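Sorting Cables at Rullum

Éabha Ó Riain has been untangling other people's cables for long enough that she no longer asks where they came from. They arrive at Rullum in shopping bags, shoe boxes and once in a pillowcase. Rullum is a repair and reuse shop, and the cable table is her part of it.

"People keep every cable they ever got," she says. "Then they move house and we get all of it in one go."

In July the shop took in 399 cables from a single office clearance, a firm called Clurora that was giving up its second floor. It took her and Daithí Nic Giolla most of two weeks, working mornings, to get through them.

I asked her how she starts on a knot that size. She says she looks for the plugs first and leaves the middle alone.

"You get the ends up in one hand, as many as you can hold. Let the rest hang or lie on the table. Then with the other hand you spread it out and see which one wants to come. If you pull at the middle, you just make it tighter." 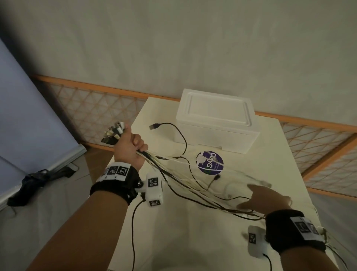
Page last changed: July, 4:15 p.m.

She prefers a white table for the job. Black cables show up on it right away, and the small connectors don't get lost. White cables are harder to see, but she says you can feel those.

Nic Giolla does the testing. Each cable goes on a meter, and anything that fails goes in the scrap bin for the copper. Of the Clurora lot, 26 failed. He had expected more.

"USB is mostly fine," he says. "It's the ones that were bent behind a desk for years that go. You see it right at the plug, where the outside has split."

The ones that pass are coiled, tied with a strip of cloth tape and put in drawers by type. Ó Riain coils loosely, over the hand, and doesn't wrap anything around her elbow. She was taught that by a sound engineer at Ní Bhriain, the hall across the road, who still comes in for adapters.

The drawers hold 200 cables each if they are packed properly. A school project, Flurnard, takes the spare chargers twice a year. The rest are sold over the counter or handed out with repaired machines. By the shop's own log, 3,413 cables have gone back out the door.

Asked if she has any advice for people at home, Ó Riain thinks for a bit.

"Tape a label on it the day you buy it. Write what it's for. We get so many where the cable is good and the person has no idea what it charged."

Does she label her own?

"Some of them," she says. "The drawer in my kitchen is pretty bad."

Cables can be dropped off at the side entrance before noon. Please take the batteries out of anything they are attached to.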